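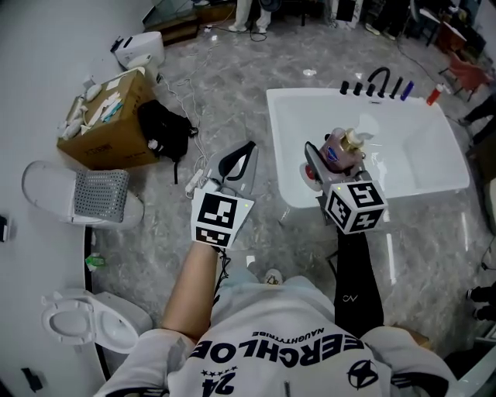
One exhibitor at the Scanlon home and bathroom showroom said on Sunday that visitors judge a bath first by its rim, and that a flat edge with space for a soap bottle and a spray will sell more quickly than any leaflet. The remark was made during the preparation of the bathroom displays, which are being furnished with everyday items for the new season.

Scanlon has confirmed that the bathroom section will reopen to the public in July. The section covers 296 square metres and includes 3 complete bathroom settings, supplied by Kustix and Undex. White baths with black fittings will be shown against marble-patterned flooring, and pump bottles, cleaning sprays and similar goods will be set out as they would be in a household.

Visitors will be permitted to handle the taps and to move items on the displays. Water will not be connected. Bottles and packages are to be returned to their boxes at closing time each day.

Admission is free, but places are limited to 200 in each session, with 2 sessions daily. Bookings may be made at the Scanlon reception desk. Trade customers of Judia should present their account card on arrival. Parking is available at the rear of the building.

Sun 16 April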